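Part 3: Getting your records into Galindo

Right, so you've installed Galindo and it's sitting there with an empty shelf. Before you do anything clever with playlists, you need to get your music in. I did this with my own collection (2293 albums, a lot of them jazz and a frankly silly amount of brass band stuff) and I made most of the mistakes already, so please borrow mine.

You'll need your music folder, a bit of free disk space and a cup of something. Start in the evening if your library is big. Mine was still chugging away at 11 pm.

1. Open Galindo and go to Library, then Sources. Click Add Folder and choose the top folder where your music lives. Don't add each artist separately, or you'll be there all week!

2. Tick "Leave my files where they are". It's off by default, which drives me up the wall. With it off, Galindo copies everything into its own folder and you end up with two of every album.

CAUTION: If you've already scanned with that box off, don't delete anything yet. Go to Sources, click Undo Last Scan and wait for the grey bar to finish. Then start again from step 1.

3. Click Scan. The first 600 or so tracks fly past and then it slows right down while it looks up the artwork. It hasn't crashed. Leave it be.

4. When the scan's done, open the Unsorted tray. I had 153 albums in there, nearly all of them compilations and live sets where every track has a different guest on it. Select all the tracks from one album, right-click and choose Group As Album.

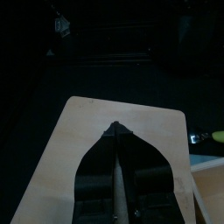
5. Fix your band names. Galindo treats "The Lirness Quintet" and "Lirness Quintet" as two different groups, so you'll find one lonely live record filed away from its mates. Drag one name onto the other, choose which spelling you'd like to keep, and hit Merge.

Note: Merging only changes what Galindo shows you. The tags inside your files stay as they were. If you want those changed too, tick Write Tags before you merge, and do back up first (I lost all the track numbers on a Brosov box set this way and I'm still cross).

6. Set your sidemen. This is my favourite bit! Open any album, click Players and type in who's on it and what they play. I put Higinio Chávez down on tuba for one record and up came 3 others I'd forgotten he was on. Use the same spelling every time, accents included. Horațiu Olteanu turned up twice in my list until I copied and pasted his name properly.

7. Pick your default genre view. Under View, choose either Single Genre or Many. I'd go with Many, especially if your taste wanders. My Ditarthorpe festival recordings are jazz, dub and klezmer all at once, and Single Genre had dumped the lot under "Other".

8. Go to File, then Save Shelf. Galindo does save when you quit, but only if you quit from the menu. Closing the window with the little cross doesn't count.

If an album still won't show up after all that, check that the file names don't start with a full stop, then run Rescan Folder on just that one. Part 4 covers playlists and the volume levelling settings.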